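Lurska Hardwax Oil, satin, one-liter can

Posted October 7, 2025

I refinished our dining table in March and waited until now to write this, as most reviews of wood finishes seem to be written the same weekend the can was opened.

The old finish was a polyurethane that had gone cloudy at both ends. I sanded it off with 80, then 120, then 150 grit. Lurska says to stop at 150 and I did. Going finer closes up the wood and the oil has less to hold on to.

The can cost 40 dollars at Stenero. It's thick stuff, closer to honey than to paint thinner, and it needs a good stir because the matting agent sits at the bottom. I put on two thin coats with a white pad and wiped off the extra with cotton rags after fifteen minutes. Lay the rags out flat outdoors when you finish. Oily rags in a pile can catch fire.

Drying took longer than the label says. The first coat was still tacky the next morning in a 60-degree garage. The second went on a day later and I left the table alone for 7 days before it came back into the house.

Wear has been good. We eat on it every day and I do paperwork at one end. Water wipes off if you get to it the same evening. Red wine left overnight made a faint ring, which I took out with 300 grit paper and a dab of oil on a rag. You can't do that with poly – you'd be stripping the whole top.

I tried Vituteck's version on a shelf two years ago. It dries faster and smells worse, and it came out a bit more orange. The Lurska keeps a lighter color.

Complaints: the lid bends the first time you pry it open and never seals right again. What was left in mine skinned over by June. Decant it into a jar. The smell also hangs on for a week or so.

I'd buy it again, in the half-liter can. Four out of five.
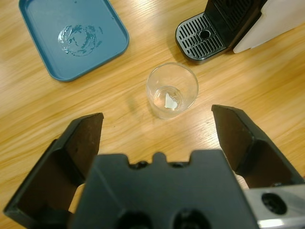 Mahawong: Did you raise the grain with water before the last sanding? I skipped it on my desk and the first coat came out rough, so I had to go back over it with a gray pad. Fine after the second coat.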